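September, past eleven at night

Back from Clirthorpe and my feet hurt, but I want to get this down before I lose it. I spent the whole afternoon with the Griden crew asking my one annoying question: can a machine do a boring shop job yet? The boring job being old desktops. Katstead takes in 1000 of them a season, and every one has a hard drive that has to come out before the rest gets sorted. I did that by hand for two summers (my thumbs remember!), so I had opinions going in.

People think lifting the drive is the easy bit. Maybe for us. You squeeze, you wiggle, you swear a little, and your fingers work out where it's snagging without asking you. A gripper has to get all that from somewhere, and in a Dell tower there's so much cable flopping around in its way. 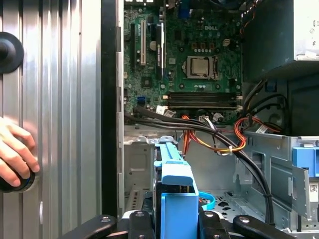
*Going for the blue drive carrier, cables and all.*

I kept wanting to reach in and do it myself. Noman Rizvi says everyone does on the first visit. He has a target of 30 seconds a drive, and I told him I used to beat that easily, and then he asked what my time was on number 109 of the day. Okay, fair. By then I was mostly staring at the wall and thinking about lunch.

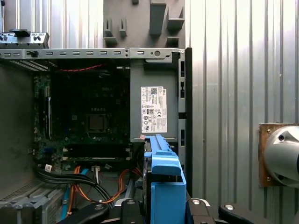
What I can't settle is whether being slow even matters. If it could plod along all night while the shop's locked up, I'd forgive it nearly anything. But somebody still has to take the side panels off and deal with the oddball cases, and that's half the work — the dull half, too. And at home? I'd hand over the dishes tomorrow, but I don't see one of these finding the lids for my plastic tubs.

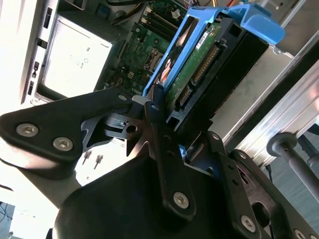

Mpho Mahlangu thinks I'm being too generous. Her line is that a machine that needs a person standing next to it hasn't taken over a chore, it's just given the person a different one, and she'll be impressed when she can go home and leave it to it. I said that's how we felt about the new dishwasher at Ban and now we'd riot without it. She said the dishwasher never needed her to stand there.

Going back next month if they'll have me. Must remember a sweater, and to ask Noman what happens with a stripped screw.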